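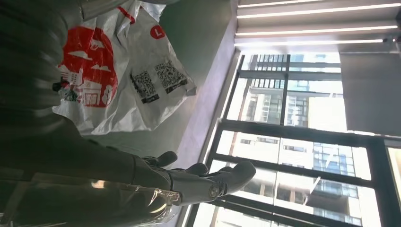

My sister reckons a delivery isn't late until you have stopped checking the window for it, and by her measure my curtain rail wasn't late until the second week. By mine it was late on the first Friday, when I had taken the afternoon off to put it up.

I ordered it from Ellik, who don't have a shop near us any more. It was the three metre one in dull brass, £34 with the brackets. The order went through Orimeck, who seem to do the carrying for everyone in this postcode now, and their tracking page said "with local depot" for eleven days. I rang twice. The first time I got cut off after the menu. The second time a man told me long parcels go on a different van and the different van only does our side of the river when there is enough to fill it. That would have been useful to know at the checkout.

It came in the end on a wet morning while I was in the bath. The driver left it leaning on the porch and it had slid down behind the bins by the time I got dressed. No damage apart from one end cap, which had a dent I have turned to face the wall.

The rail is for the back bedroom, where the old one had been held up by two screws and a lot of filler. I took it down in July and we have managed with a sheet over the window since then. The plaster above the window is soft, so I put a length of planed timber across first, fixed into the brick at both ends and the middle, then painted it the same white as the wall. It doesn't look like much, but you can hang your weight off it. I used 8mm plugs. The ones that come with the rail are 6mm and I wouldn't bother with them.

The curtains themselves are the old front room ones, taken up by a hand's width. I did the hems with the iron-on tape and one side has already started to lift, so I'll have to sew it after all. They are lined, and the room is a good bit darker in the mornings. Street lamp number 342 is right outside and I have been looking at it from bed since the autumn.

Total spend was £61, counting the timber, the paint and the bus fare to get the paint. I had put aside £80, so the rest will go towards a blind for the landing. Kokkonen do one in grey that might fit if I take the beading off. They deliver themselves, or say they do. I have measured the landing window twice and got two different answers, so that is the job for Sunday.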